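Bekard Toy Kitchen, data card
Last edited October 21, 2021 by Oranuch Boonyarit

Bekard is 752 short recordings of one toy kitchen being cooked in and tidied up. No calories were involved. The stove is pink, the table next to it is black, and the menu is limited.
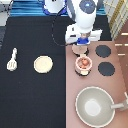
Each recording has a folder, a task line and a notes file. Task lines are plain: put the lid on the pot, move the pan, take the food out. Notes files are where Dexter Padilla complains about the task lines.

Naming was the hard part. A pale round thing is a "disc" in our labels, whatever dish you feel it represents. We argued over this for 3 meetings.

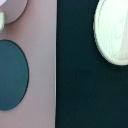 Pink side, black side, and the line between them.

"Stove" means anything resting on the pink surface, burner or no burner. "Table" means the black one. Things straddling the two are marked "both", which pleased no one.
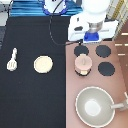 Yaryna Holovko objects that a lidded pot should get its own label, since you can't tell whether dinner is in it. Fair. Version 5 will have "pot, closed", probably in November.

Known problems: roughly 20 task lines say "pan" and mean "pot".
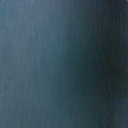
They're listed in errata.txt, along with one that says "soup" and means nothing we could find. Send corrections to Ratree Wiriya, with the folder name please.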